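Section 3: Work Surface and Gripper Checks Before Recording

Applies to: Osow hand-held gripper tool, all Feditz finger sets
Revised 17/08/2022

3.1 Scope

This section covers the checks an operator makes on the work surface and on the gripper fingers before a recording session begins. It does not cover calibration of the tool camera (Section 4) or the transfer of recordings to the Deng station (Section 6). Operators who work at the Manen site must also follow the site rules posted at each bench.

The checks are required at the start of every session, after every change of fingers, and after any impact to the tool. A session that was recorded without them is marked "unchecked" in the log and is kept out of the training set until a reviewer has looked at it.

3.2 Terms used in this section

Clear surface: a tabletop with no loose items inside the working area.

Open-gap view: a view from the tool camera with the fingers apart and nothing held between them.

Working area: the part of the table the fingers can reach during the task, plus a margin of 30 cm on every side.

3.3 Preparing the surface

CAUTION: Switch off the tool before reaching between the fingers. The fingers can close if the trigger is touched by accident.

1. Remove all task objects from the working area and place them in the tray. Objects left on the table between sessions must be logged as part of the scene.

2. Wipe the surface with a dry cloth. If a cleaner has been used, wait until the surface is fully dry.

3. Look for raised splinters, tape residue and dents. Light marks and scratches may stay if they do not catch a fingernail. Do not sand or paint a surface that is already in use for a task series. A change in its appearance starts a new series.

4. Check that the table does not rock. Press down on each corner in turn. Correct any movement at the feet, never with shims under the tabletop.

5. Set the lighting to the level given on the task sheet. Soft shadows from the fingers are acceptable. Hard shadows that hide the contact point are not. Move the lamp, not the table.

NOTE: Surfaces with visible wood grain are permitted. Glossy surfaces need approval because reflections of the fingers can be mistaken for the fingers themselves when the recording is processed.

3.4 Checking the fingers

1. With the tool off, hold it by the grip and turn it so that both fingers face you.

2. Compare the finger set with the task sheet. Both fingers must come from the same set. Do not pair a new finger with a worn one.

3. Check each mounting screw with the hand driver supplied with the set. A screw that turns freely must be removed and replaced. Do not apply thread lock to a screw that has already been tightened.

4. Run a gloved fingertip along the inner face of each finger. Replace the finger if you feel a nick or a lifted edge.

5. Check for foreign material, including wire ends, thread and adhesive. Anything that projects from a finger and is not on the parts drawing must be reported before the session starts. Do not bend it back or cut it off while the tool is powered.

6. Open and close the fingers 3 times by hand. The motion must be even over the full range. Stop if you feel grinding or a change in resistance.

CAUTION: Wear cut-resistant gloves for steps 4 and 5. Damaged finger edges can be sharp.

3.5 Taking the open-gap view

The open-gap view is the reference for the session. It records the condition of the surface and fingers before any object is handled, and reviewers use it to settle questions about marks or damage found later.

1. Switch on the tool and wait for the ready light.

2. Open the fingers. Hold the tool over the middle of the working area with the camera pointed at the table.

3. Confirm that both fingers are in view and that bare tabletop can be seen between them. One finger may appear larger than the other, and part of a finger may run out of view at the side, provided the inner face can still be judged.

The view below meets the requirement. Both dark green fingers are in view over a wooden tabletop, with nothing held in the gap. Note the thin, wire-like metal tip near the top left corner of the right finger, a detail of the type to be compared with the parts drawing under 3.4, step 5.
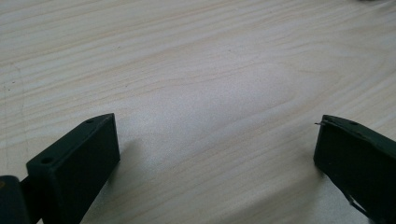
4. Hold the tool still for 2 seconds, then save the view under the session number.

5. Check the saved view on the bench display. Repeat from step 2 if the surface grain or texture is blurred near the fingers. A bright area farther back on the table is acceptable.

6. Enter your operator code, the finger set number and the surface number in the log.

3.6 When to repeat the checks

Repeat 3.4 and 3.5 in full if:

- the tool is dropped or strikes the table edge
- either finger is removed, even if the same finger is put back
- the session is paused for longer than some 30 minutes

Repeat 3.3, steps 1 to 5, and then 3.5 if the table is moved or the lamp is adjusted during the session. Recordings made between the event and the repeated check stay in the session folder but must be tagged with the time of the event.

3.7 Faults and actions

Ready light stays off: check the battery contacts, then replace the battery. If the light is still off, tag the tool and take it out of service.

Fingers do not meet evenly: loosen both mounting screws, seat the fingers again and retighten. If the gap remains, replace the full set.

Fingers out of view when open: the camera bracket has shifted. Do not correct it by hand. Go to Section 4.

Unlisted part or projection on a finger: stop, save an open-gap view, and report it under fault code 2. Resume only after the entry has been cleared.

3.8 Records

Open-gap views are kept for as long as the session they belong to. They must not be edited, cropped or brightened. If a view has to be replaced, keep the first one and add the second with the suffix R.

Finger sets are inspected off the tool every March, regardless of hours in use. The inspection sheet is filed with the set number and a copy is sent to the Manen bench lead.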